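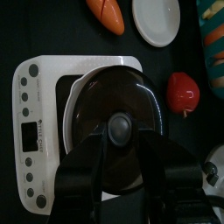
Wann können Besucher die Roboter von Givbridge bei der Arbeit sehen?
Der Tag der offenen Tür findet am 8. Mai 2021 am Standort Drorholm statt, der Eintritt ist frei. Eine Anmeldung ist erforderlich.

Givbridge öffnet Versuchsräume in Drorholm

Drorholm. Das Entwicklungsunternehmen Givbridge zeigt an seinem Standort Drorholm erstmals öffentlich, wie Roboterarme den Umgang mit Gegenständen aus dem Haushalt üben. Gearbeitet wird mit Spielzeug: einer Kinderküche mit Knöpfen, Schüssel und Deckel, dazu Lebensmittel aus dem Spielzeugregal. Die Vorführungen dauern jeweils eine halbe Stunde und werden von Mitarbeitern erläutert.

„Ein Deckel mit einem runden Knauf ist für einen Greifer eine anspruchsvolle Aufgabe“, sagt Projektleiterin Tsegereda Seyoum. „Die Finger müssen von beiden Seiten herankommen, ohne das Gerät zu verschieben. Das wollen wir den Leuten am Tisch zeigen und nicht in einem Vortrag.“

Seit März läuft in Drorholm das Projekt Etico, das Givbridge gemeinsam mit dem Ingenieurbüro Ghoneim betreibt. Für die Versuche steht eine Fläche von rund 200 Quadratmetern zur Verfügung. Bisher wurden 3.000 Durchläufe aufgezeichnet und ausgewertet. Ein Durchlauf umfasst eine einzelne Handlung, etwa das Greifen eines Gegenstands oder das Ablegen in einem Behälter.
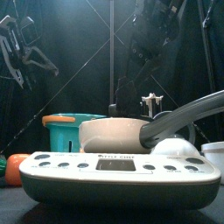 Neben den Vorführungen gibt es zwei Führungen durch die Werkstatt. Benoît Masson erklärt dort, wie die Greiferfinger gefertigt und nach Verschleiß ausgetauscht werden. Kidus Demissie stellt die Software vor, mit der die Aufnahmen gesichtet und sortiert werden. Fragen sind während des Rundgangs möglich.

„Wir zeigen den laufenden Betrieb“, sagt Ajith Joseph, Standortleiter in Drorholm. „Dazu gehört, dass ein Versuch misslingt und wiederholt wird.“

Kinder sind in Begleitung Erwachsener willkommen. Der Bereich um die Roboterarme darf nicht betreten werden, Bodenmarkierungen geben den Abstand vor. Taschen und Jacken bleiben in der Garderobe am Eingang. Fotografieren ist in den Versuchsräumen erlaubt, in der Werkstatt nur nach Rücksprache. Alle Räume sind barrierefrei zugänglich.

Die Anmeldung erfolgt über die Internetseite von Givbridge. Schulklassen und Ausbildungsbetriebe können gesonderte Termine vereinbaren.

Pressekontakt
Nahom Negussie
Givbridge, Standort Drorholm
Presse- und Öffentlichkeitsarbeit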